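Rev. December 17, 2018, replaces the August sheet. Questions to Cadi Vaughan, ext. 474

## 3. Setting up the Aketti label printer

Do this before you load any stock. Printer off, lid open.

1. Slide the roll holder in from the left. Clicks twice.
2. Load the roll, labels facing up. Feed 15 inches past the tear bar.
3. Close the lid. Push both corners, not the middle.
4. Power on. Wait 30 seconds, the light goes from amber to green.
5. Hold FEED until it spits out a blank. Gap sensor is now set.

**Note:** if it skips every other label the sensor is set wrong. Repeat step 5. Still skipping, clean the roller wtih a dry cloth.

**Caution:** the print head stays hot after power off. Keep fingers out.

6. Pick the template. Maddocks orders use the narrow one, everything else is wide.
7. Print one test label. Check the edges are square.
8. Put the test label on a bottle by hand, start at the seam and smooth outward. Glass bottles with a black cap go under Wide.

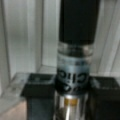 ## 4. Changing the ribbon

1. Lid open, pull the blue tab toward you.
2. Old spool out, new one in, shiny side down. Dont force it.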